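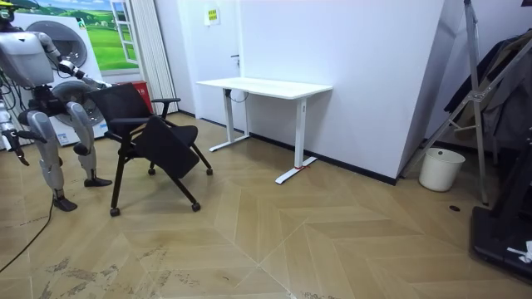
Section 5. Folding, Moving and Nesting the Chair

This section applies to the Jonotar mesh-back office chair with tilting seat and four casters. Read it in full before moving chairs between rooms for the first time. Assembly of the backrest and armrests is covered in Section 3.

5.1 Before You Begin

Clear a path at least 143 cm wide between the chair and the place where it will be stored. Check the floor for cables, loose mats and small objects. Casters of this size do not roll over cables well, and a chair pushed against one may stop suddenly or tip.

Move any desk or table far enough back that the armrests can pass in front of it. Doors along the route should be opened fully and held in place.

Remove everything from the seat, including cushions and seat covers. Covers fastened underneath must be unfastened first – the seat will not fold completely with straps in place.

5.2 Folding the Seat

1. Place the chair on a level floor with all four casters touching the ground.

2. Stand behind or beside the backrest. Do not stand directly in front of the seat.

3. Hold the top of the backrest firmly with one hand.

4. With the other hand, take hold of the seat under its rear edge, at the center. Keep fingers away from the pivot points on each side.

5. Raise the rear edge and guide the seat forward until it comes to rest against the stop. The seat stays at an angle when folded. It does not stand fully upright, and it should not be forced past the stop.

6. Release the seat slowly and confirm that it remains in position.

CAUTION: The pivots can pinch. Keep hands, sleeves and lanyards clear while the seat is moving. Do not allow children to fold or unfold the chair.

Note: A new chair may feel stiff at the pivots. This normally eases with use. If it does not, see 5.6.

5.3 Moving a Single Chair

1. Fold the seat as described in 5.2.

2. Grip the top of the backrest and roll the chair at walking pace. Pushing and pulling are both acceptable on smooth floors. On carpet, pull the chair toward you.

3. At a door threshold, stop, turn the chair so that it faces straight ahead, and bring the front casters over first.

4. Lift the chair by its frame if it must be carried over a step. Never lift it by an armrest or by the mesh.

CAUTION: Do not move a chair while anyone is seated or kneeling on it. Do not use the folded seat as a shelf or carrier for boxes, papers or equipment.

5.4 Nesting Chairs

Chairs of the same model may be nested front to back for storage. The Pitana model has a wider base and must be stored separately.

1. Position the first chair with its back parallel to the wall, leaving 75 mm between the wall and the nearest part of the chair.

2. Fold the seat of the second chair and roll it in behind the folded seat of the first. Stop when the frames touch.

3. Repeat for the remaining chairs. A row may hold no more than 5 chairs.

4. Check that no caster is resting on the frame or leg of another chair.

Do not store nested chairs in front of doors, electrical panels, heaters or fans. Where window blinds reach the floor, leave enough room for the blinds to hang straight and be drawn freely.

5.5 Returning the Chair to Use

1. Withdraw chairs from the open end of the row, one at a time.

2. Hold the top of the backrest and lower the seat by hand. Do not let it drop.

3. Press down on the center of the seat with an open palm. There should be no movement at the pivots.

4. Roll the chair a short distance in each direction. All four casters should turn freely before anyone sits down.

5.6 Inspection and Care

Inspect each chair every March, and after any fall or collision. The seat mechanism is rated for 3,000 folding cycles, after which the pivot bushings must be replaced using Vieira service kit B.

Remove hair and thread from the casters by hand. Wipe the mesh with a damp cloth and mild soap – solvents and bleach will weaken it. Do not oil the pivots.

Take a chair out of service if the seat does not hold its folded position, if a caster is loose, or if the mesh has come away from its edge. Attach a label stating the fault and the room from which the chair was removed.

Questions about this section should be addressed to Petronella Molefe, Product Documentation, Prarncombe office. Requests for service kits should be sent to Rodel Bañez at the same office.

Section 5 last revised 10 July 2021.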